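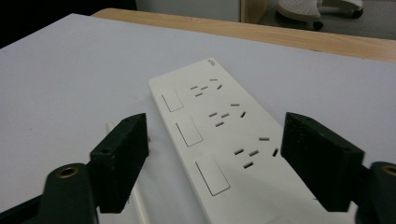
How to measure the electricity use of your home appliances

Before you start to save electricity, it is good to know where it goes. For this work you need a plug-in energy meter, a notebook and one free week. I bought my meter in the Mersha shop in Distdale, but any simple model will do.

Step 1. Make a list
Go through each room and write down everything which has a plug. Do not forget the small chargers and the radio in the bathroom.

Step 2. Measure in use
Put the meter in the wall socket and the appliance in the meter. Switch on and wait until the number is stable. My old television showed 123 watts. A refrigerator starts and stops by itself, so leave it on the meter for 3 full days and read the total in kWh.

Step 3. Measure in standby
Switch off the appliance with its own button or remote control and read again. My stereo still took 35 watts, and I had it like this since July!

Step 4. Calculate
Multiply the watts by the hours per day, then divide by 1000. This gives kWh per day. For example, a lamp of 200 watts which burns 5 hours uses 1 kWh.

Step 5. Decide
Things with high standby can go together on a strip with switches, and you turn them off at night. Do not put the refrigerator there. Heaters should go directly in the wall.

Repeat the measuring in winter, the results can be different.

Last changed: 2009-11-13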